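Démontage assisté de cartes mères : note sur l'apprentissage par reprise

La présente note rend compte de la deuxième phase du projet Ukinora, consacrée au retrait de composants sur des unités centrales en fin de vie. La méthode retenue, dite de reprise, consiste à laisser la politique apprise agir seule, puis à enregistrer les corrections de l'opérateur lorsqu'il reprend la main. Seuls ces segments corrigés sont ajoutés au jeu d'entraînement.

Le jeu initial, constitué à l'atelier de Melent, comprend 3,000 démonstrations. Nous y avons ajouté 17 séances de reprise, menées entre février et avril. Sur une série de 30 essais par tâche, le nombre d'interventions humaines passe de 15 à six pour le processeur – la tâche la plus délicate – et reste stable pour les barrettes de mémoire.

Les échecs restants surviennent pour l'essentiel dans les derniers millimètres de l'approche. 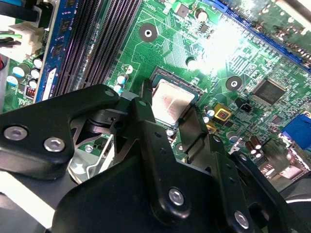 Les reflets sur les surfaces métalliques y perturbent l'estimation de la profondeur, et l'ajout d'un terme de régularisation (variante Kuster) n'a apporté aucun gain mesurable. Un capteur d'effort est à l'étude. Les essais correspondants seront conduits sur le banc de Jirinby, avec le même protocole d'évaluation.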